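Hatex Publishes Desk Reset Procedure for Shared Workstations

Sorting, coiling and brushing sequence covers keyboards, power strips and charging leads

BIRKDEN, September — Hatex, a supplier of workplace housekeeping programs, today released the Desk Reset Procedure, a written method for clearing and re-laying shared work surfaces that hold several keyboards and a common power source. The procedure is available to facilities managers and to existing Hatex program customers.

It was drafted after a survey of 389 shared desks at Birkden offices served by the company. Loose cable was the most frequently recorded fault, at 173 desks. Surplus keyboards left on the work surface ranked second.

The procedure treats a desk as a surface with a fixed inventory. Each item is assigned to one of four classes: input devices, power, leads and non-desk items. Items are sorted by class before anything is wiped, plugged in or put away.
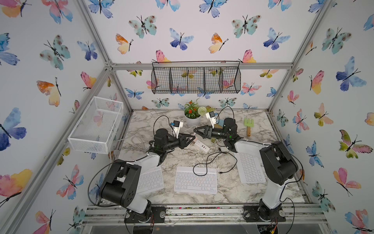 Does the power strip have to be unplugged from the wall before the desk is cleared?
Disconnect it at the wall before any damp cleaning. Dry sorting and coiling can be done with the strip connected, provided no lead is pulled out by its cord.

The order of work is fixed. Leads are handled first, as a keyboard cannot be lifted cleanly while a cord lies across or under it. Each lead is freed at both ends, laid out straight, and coiled in loops of equal size. Black and white leads are coiled separately so that a missing lead can be spotted at the end of a shift. A lead with damaged insulation or a bent plug is withdrawn and tagged.

"Most of the time spent on a shared desk goes into cable," said Adi Chong, procedures lead at Hatex. "We wrote the coiling step first and built the rest of the sequence on top of it. The brush comes out only when the cords are off the surface."

Dry debris is removed with a soft hand brush, working from the back of the desk to the front. Paper towels are not recommended for this step, as they tend to push grit under the keyboards. Garden tools kept for desk plants are classed as non-desk items and are returned to the plant supply bin before brushing begins.

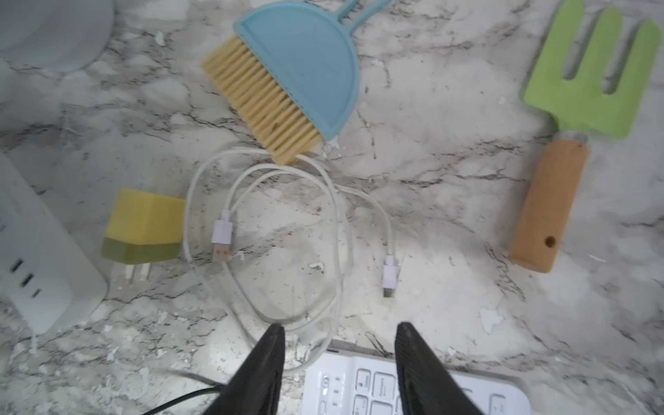
Hand brush, cultivator and coiled white charging cable on a countertop with small chips and flecks of debris.

Keyboards are cleaned one at a time. The unit is switched off or unplugged, turned over, tapped lightly along the rear edge and brushed in the direction of the key rows. Keycaps are not removed during a routine reset. Blank panels and indicator areas are wiped with a lightly dampened cloth, never sprayed. Cleaning time for a full-size keyboard averaged around 6 minutes in company trials.
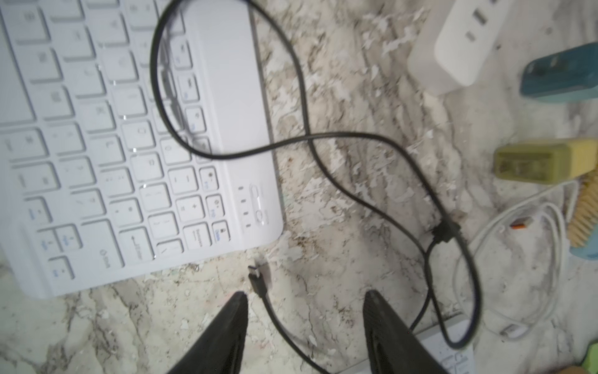
White keyboard with a loosely looped black cable.

After cleaning, one keyboard is returned to the user position, square to the front edge. Any others go to storage or to a marked standby position, with no part overhanging the desk. The power strip is placed where its outlets can be reached without crossing the keyboard. Chargers not in use are removed from the strip and stored with their leads.

Bronisława Walczak, who manages shared office space for Stallano, reviewed the draft procedure. "The class list is short enough to post at the desk," Walczak said. "Our staff wanted one order of work for every room, and the coiling diagram answered most of their questions."
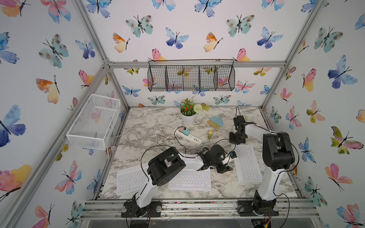

Plants may remain on a shared desk under the procedure if the pot is stable and stands behind the power strip. Watering is done away from the desk, and the pot is returned after it has drained. Sites that do not permit plants can strike this section without changing the step numbers.

The document includes a desk inventory sheet, the coiling diagram and a tag template for withdrawn leads. A version for standing desks is in preparation with Sutanto, which supplies cable trays to several Hatex customers.

Copies can be requested from the Hatex program office in Birkden. Existing customers will receive the procedure with their next scheduled supply delivery.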